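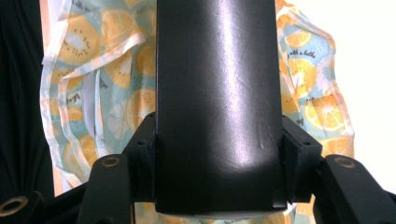

No. 11

Another box of papers has been declassified, and I spent most of last night reading the part that got put online. You've probably seen the headlines. The secret ledger of a militant network, revealed at last! I wanted to like it. I have a weakness for other people's paperwork.

The ledger is seven pages long. Three of those are blacked out from top to bottom, and two more are a list of what look like grocery and fuel expenses. So the great revelation rests on the two that are left, and those two were translated by someone who isn't named, from a copy of a copy, and then summarized by an office with every reason to want a good story.

I'm not saying it's fake. I doubt it's fake. Forgers tend to write better material than this, and I can't see anyone inventing a complaint over the price of tires. What bothers me is how fast a few lines of bookkeeping became "a global financing operation" by the time they reached the evening news. The sum in the headline appears once in the papers, in a sentence that starts with "if." If the money arrives. I read it three times to be sure. Nothing in the released pages says that it did.

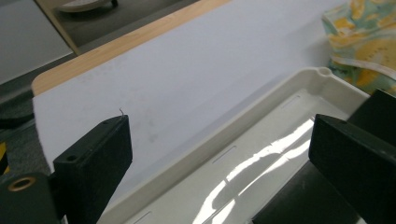 Who decides which papers get released? The agency that holds them does, and it picks the timing too.

That second part gets very little attention. The seizure was years ago. The papers sat in a building all that time, and then in October we got a first batch, and now a second one, each with a press summary stapled to the front. Most reporters had an hour or so with it before deadline, and it shows. Four of the stories I read used the same adjective as the summary, in the same spot.

Hòa Khúc wrote to me after my last post on this and told me I was being unfair. Her point is that a partial record beats no record, and that scholars will sort it out in time. Maybe so. She has more patience than I do, and she reads the original language, so I listen when she says the translation is "fine, mostly." I'd still like to know what's in the "mostly."

I've asked for the full index under the records law. I got back a form letter with a case number and the wrong first name on it. I'll post the reply if one comes — the last request took so long that I had moved apartments by the time it was turned down.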